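Print this page | E-mail this article
Reading time: 2 minutes

Stiltance revises folding sheet for short-sleeved tops

4 July 2026
By the Stiltance news desk

Stiltance has issued a revised folding sheet for short-sleeved tops handled at its Hagedorn sorting site. The new sheet replaces the version in use since April and applies to all cotton and cotton-blend T-shirts sent out under the Vuvero resale label.

The main change is in the laying-out stage. Under the old sheet, a shirt was folded in half lengthwise as soon as it reached the table. It must now be spread fully flat first, with the neckline pointing away from the folder, the hem straight and both sleeves drawn out to the side. The sleeves are to be held at the outer edge and eased outwards until the cloth between the shoulders lies level. Pulling from the neckline is no longer allowed, as it stretches the ribbing.

Light creasing in the body may be left. Creases that cross a shoulder seam are to be smoothed by hand before the first fold, and any shirt that will not lie level goes back for pressing.

The folding steps that follow are unchanged. Each side is turned in to the centre line, the sleeve is doubled back on itself, and the hem is brought up in two equal folds. Finished shirts are stacked with the neckline facing the same way and packed five to a sleeve. A full carton still holds 100 shirts.

Table surfaces are also covered. The sheet asks for a plain, pale top with no seams or raised edges in the working area, on the grounds that marks and loose threads on pastel cloth are easier to find against it. Patterned table covers are to be withdrawn. Cutting mats may stay on the repair benches but may not be used for folding.

Stiltance tested the revised method on 510 shirts in mixed sizes. Of these, 200 were held in cartons and then opened again to check for set creases at the shoulder. The company said the results were good enough to adopt the method at Hagedorn, but it has not published them in full.

Pendico, which prints the size bands, will move the printed line on each band so that it matches the lower fold. Existing bands can be used until stocks run out. Long-sleeved tops, polo shirts and children's sizes are not affected and stay on their present sheets.

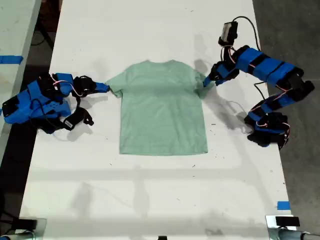 Garment Care

A pale green T-shirt spread on a white table, neckline to the far end and held at both sleeves. Copies of the revised sheet are available from the Hagedorn site office.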